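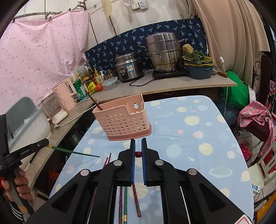

3.2 Sorting and storing chopsticks

Chopsticks were the smallest items in the study and the ones most often left on the table after a meal. Participants were asked to gather a mixed set of loose chopsticks and put them away in an upright holder, in whatever order they liked. Nothing was said about pairs.

Most people began with the nearest chopstick and worked outwards. Whitelaw and Moldovan found the same habit with spoons, but spoons can go into a drawer in any direction, while a chopstick has to be turned upright before it will go into a holder. In our sessions this turning took up more of the time than the reaching. Figure 3 shows the table during sorting.

Figure 3. Chopsticks of several colours on a patterned tablecloth, with a pink perforated holder beyond them. One green chopstick is held pointing towards the holder.

Colour had less effect on the order of work than we had expected. Where two chopsticks of the same colour lay side by side, they were usually put away one after the other, but few participants reached across the table to complete a pair. In interviews, several said they match pairs when laying the table, so there is little point in doing it when clearing up. Ruddock reports a similar answer for socks.

The holder also mattered. Chopsticks already standing in it tended to lean, and a leaning chopstick narrowed the opening for the next one. Some participants straightened it first and others pushed past it. Trials with a leaning chopstick were kept in the analysis, as this is how holders are found in ordinary kitchens. A trial was stopped after 60 seconds if any chopsticks were still on the table, and these trials are treated separately in Section 4.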